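Pruvost divided storage bin, large, grey
Reviewed by Ruwan Herath
Rating: 4 out of 5

I have been meaning to write this up for ages, and I'm glad in a way that I waited, as most of the reviews I read before buying were clearly typed out the evening the parcel arrived. Ours came in April, four years ago, from the hardware shop in Mekthorpe, and cost 23 pounds, which felt a lot at the time for what my wife called "a box with a wall in it". She has since asked for a second one, so you can probably guess which way this is going.

For anyone who hasn't come across them, it's a big rectangular bin with a divider running the long way, so you end up with two long compartments side by side. I had looked at the Cilulex one first, which is split across the middle, and I'm sure it's perfectly good if you keep short things. But I wanted somewhere to lay a spirit level, and wrapping paper in December, and the length does make a difference there. You can put a long thing in one side and still have the whole of the other side for the odds and ends that every house seems to breed overnight.

The divider slopes, and I'll admit I thought that was a silly idea when I first got it home. I had pictured a nice upright wall like a drawer partition. After a few weeks I came round to it completely. Small things slide down to the bottom where you can see them, and you can get your hand in without scraping your knuckles – my knuckles are not what they were, so I do notice. The drawback is that books and folders won't stand up straight against it, so if it's paperwork you're after I would look elsewhere.

It has lived in quite a few places. It started in the hall cupboard, spent a winter in the shed, did a long spell under the spare bed, and these days it mostly comes out on the table when somebody is having a sort through. We keep one side clear and work across, putting what's staying into the clear side and leaving what's going. It's a very pleasant way to spend an hour with the radio on, if you like that kind of thing, and I'm afraid I do.

Lifting it is fine when half full. When it's properly loaded you want two people, or at least a rest on the stairs. Cleaning is easy enough on the plain outer walls, which I wipe with a damp cloth and a drop of washing-up liquid, but crumbs and grit do gather along the foot of the divider and you need an old toothbrush to shift them. I wish they'd rounded that corner off. There's no lid either, and when I wrote to ask I was told politely that they don't make one. I use an old tea towel, and over the winter in the shed it had a bit of board on top.

Now, the finish, which is where it loses its star. The bin itself has kept its shape beautifully, with no bowing or cracking anywhere, but the coating on the divider has not been up to the job. The upper part is still whitish, while lower down it has gone to dark grey, and the line between the two is all chipped and ragged, with a patch of thin dark scratches near the middle. I blame the tools for most of it. These days it's as likely to be holding plastic cups and an orange plush shark as anything heavy, though the yellow tape measure still has its place at the left-hand end. None of the wear stops it doing what I bought it for, and the walls of the back compartment still look smooth, but if you want something smart for a living room you may be disappointed. For a shed, a cupboard or a busy table I'd buy the same one again, and I expect we will when the shop next has them in.

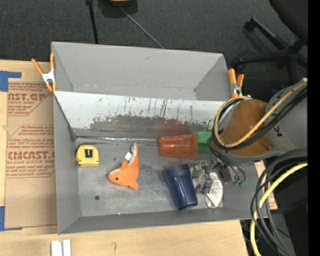
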